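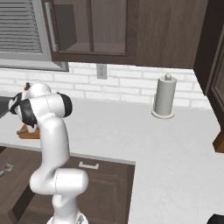
The Long Way Around to a Good Pot of Beans

I have been meaning to write about beans since September, when Divina Agbayani stopped me outside the post office and asked whether I was ever going to finish what I started in the fall issue. (For those who are new here, I wrote half a column about soaking, ran out of room, and then got carried away with apples for the rest of the season.) So, Divina, this one is for you, and I'm sorry it took me until 19 February 2026 to get to it. It is a very good month for beans, at least!

I grew up in a house where there was a pot going most Sundays. My mother never measured anything and never wrote anything down, and when I got married and moved away I called her long distance to ask how long to cook navy beans. She said, "Until they're done, honey," and then told me all about the neighbors' new fence. It took me a good many years and quite a few crunchy suppers to work out what she meant by done. I'd like to save you a little of that if I can.

Let's start with the beans themselves. Old beans are the cause of more heartache than anything you might do wrong at the stove. A bag that has been sitting in the back of the pantry through two or three moves may never get tender, no matter how patient you are. I now write the month on the bag with a marker when I bring it home, and anything older than a year goes into the jar I use for weighing down pie crusts. If your store has a bulk bin, go on a day when they've just filled it, and ask if you don't know. I've found the folks who work there are usually pleased to be asked.

Now, soaking. I promised you soaking back in the fall and I only gave you half of it. I soak overnight, with salt in the water, and I know that some of you were taught that salt makes the skins tough. So was I! I believed it for most of my life, until Alvar Hellström brought a pot of brown beans to the winter potluck and I asked him how on earth he got the skins so soft. He told me he salts the soaking water and always has, and his father before him. I went home and tried two small pots side by side, one salted and one plain, and the salted ones were creamier and had far fewer burst skins. I have been salting ever since. A tablespoon or so to two quarts of water is plenty. Drain them in the morning, give them a rinse, and start with fresh water.

If you forget to soak (and I forget at least as often as I remember) you can cover the beans with water, bring them up to a boil for a couple of minutes, turn off the heat, and leave the lid on for an hour. They won't be quite as even all the way through, but supper will be on the table and I doubt anyone will complain.

The one place I'll be strict with you is red kidney beans. They need a real, rolling boil for at least ten minutes in fresh water before you turn them down, and they should not go into a slow cooker raw. There is something in the raw bean that can make you quite sick, and the low setting doesn't get hot enough to take care of it. Boil them first on the stove, then do as you like.

For everything else, slow and gentle is the way. I bring the pot to a boil, skim off the foam, and turn it down until there's just a bubble coming up here and there. Half an onion goes in, and a bay leaf, and a few cloves of garlic that I don't even peel. A carrot, if there's a tired one in the drawer. A good glug of olive oil makes the broth silky. Tomatoes, vinegar, and molasses should wait until the beans are soft, as anything sour will keep them firm for hours. I learned that one with company in the living room.

Some of you like to do your beans in the oven, and so do I when it's this cold out. 300 degrees, lid on, and check after an hour and a half. The kitchen gets warm and the dog comes in and lies down in front of the door, and there really isn't any hurry about it.

How do you know when they're done? Take out five beans, not one, and eat them all. If even one has a chalky middle, the pot needs more time. The last quarter hour makes more difference than you'd think. Then, and this is the part I skipped for years, turn off the heat and let them sit in their broth for a while before you do anything else. They taste better after a rest, and better again the next day.

And please keep the broth. I used to pour it down the sink, and it pains me to think of it now. It's half a soup already. With a heel of stale bread, a handful of greens, and whatever end of cheese you have, you've got a lunch. Any beans you freeze should go in with enough broth to cover them, or they dry out and split.

Several of you have asked which kinds I like best, and I'm a poor one to ask because I like whatever I had last. For a plain pot to eat with cornbread, I'd say pintos. For soup, navy or great northern. For a cold salad with red onion and parsley, I like a big white bean that holds its shape. Alvar sticks with his brown beans, cooked with a little syrup and vinegar at the end, and he has promised me the recipe in his own handwriting if I'll stop bringing it up at choir practice.

Divina makes a lovely mung bean soup with ginger and spinach, and she has kindly agreed to let me print it next time. She tells me it needs no soaking whatsoever, and that I'm to leave the garlic alone until it is properly golden. I'll do as I'm told.

If you have a family bean recipe that you wouldn't mind sharing, drop it in the basket by the library desk or slip it under my door. Scraps of paper are fine, and so are stains. Please do put your name on it, though, because last year I had a wonderful three-bean chili come in with no name at all, and I'd still like to thank whoever sent it.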